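Barkari (home robot project)

Barkari is a home-built robot project for kitchen work, developed in a shared workshop in Barnby. The name is used both for the machine and for the simulated kitchen in which its control program is prepared. The project has no company behind it, and its plans are passed freely between members of the workshop.

Background

The project began as a pair of arms on a fixed stand. The first hands had simple two-part grips, which could hold a box but slipped on round things such as fruit. They were replaced by hands with separate fingers, moved by cords and small motors. The parts list of the present version has 137 entries, and most of the parts can be made with the tools of the workshop.

Simulation

Before a movement is allowed on the real arms, it is tried in a computer model of a kitchen. The model contains a counter with a sink, plates and several kinds of food. A common exercise is to move an eggplant between a plate on the counter and a plate in the sink.

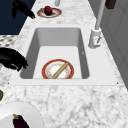 The positions of the objects are changed between trials, and so is the look of the surfaces, so that the program does not depend on one stone pattern or one color. A movement is accepted when it has passed in 12 trials one after another. If it fails, the builders first examine the approach of the hand, and only after this the closing of the fingers. The sink is considered a difficult place, as its walls leave little room for the wrist.

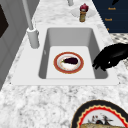 Barnby, November

The current version of the program is the third. It is divided into 3 parts: reaching, holding and placing. Placing was written last and is still the slowest of them. A second set of arms is being built in Lyons from the same plans, with motors of the type Jorance. These are heavier than the motors used in Barnby, and the shoulder brackets had to be drawn again. A full session in the model takes over 3 hours on the workshop computer.

See also: Home automation; Robot hand; Shared workshop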